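1st October

Rain gauge read at 7 a.m., nothing in it. Barometer steady overnight. The well log for the quarter is closed as of this morning: 2,435 gallons drawn against 1,038 in the quarter before, the difference being the garden and the leak at the Grirkton fitting, which I replaced in August and should have replaced in spring.

Pressure tank checked with the pump off. The air charge was four pounds low. Brought it back up with the hand pump and drained a gallon off the bottom, slightly rusty, clear after the first quart. The switch now cuts in and out where it is marked to. Before this the pump was starting on almost every draw, even for a glass of water at the kitchen tap, and that wears the contacts faster than anything else in the system.

Spent the middle of the day on the filter housing. The O-ring had a flat spot and a nick on the inner edge. Cleaned the groove, fitted the spare, a thin coat of silicone grease, hand tight plus a quarter turn. No drip after two hours under pressure. The old cartridge had been in for 16 weeks and was brown to the core on the inlet side.
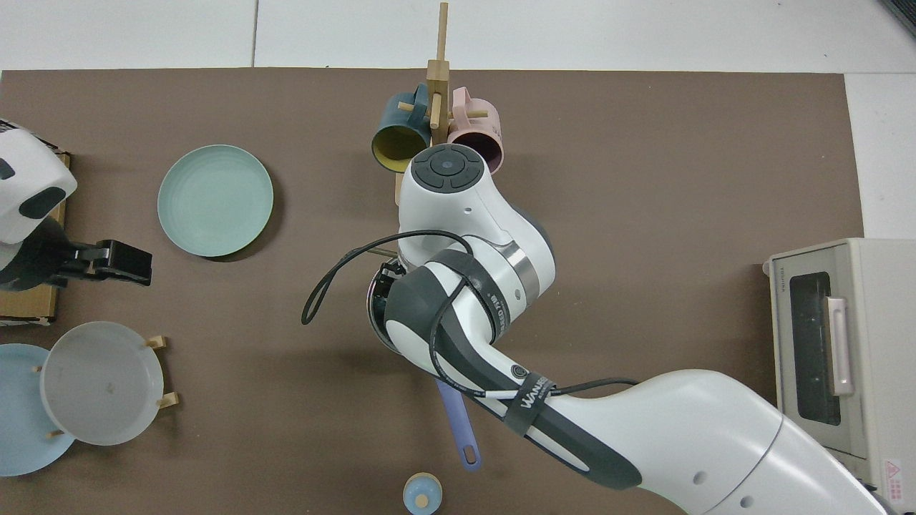 Yayra Ametepe wrote back in the evening that 16 weeks is too long with our iron level, and that I should go by the pressure drop across the housing and leave the calendar out of it. She changes hers at eight pounds of difference and gets nine or ten weeks in summer, longer in winter. She also thinks the softener is set to regenerate too often and wants the hardness number before she says more.

I have one gauge, on the outlet side. A second would need a tee ahead of the housing, half-inch, and there is just room for it if the shutoff handle is turned to face the wall. Put the tee and a gauge on the list with thread tape and two spare cartridges.

Hardness test not done, strips expired. Softener salt at a third. Will read the meter again tomorrow at seven to see what the house draws in a day with no watering.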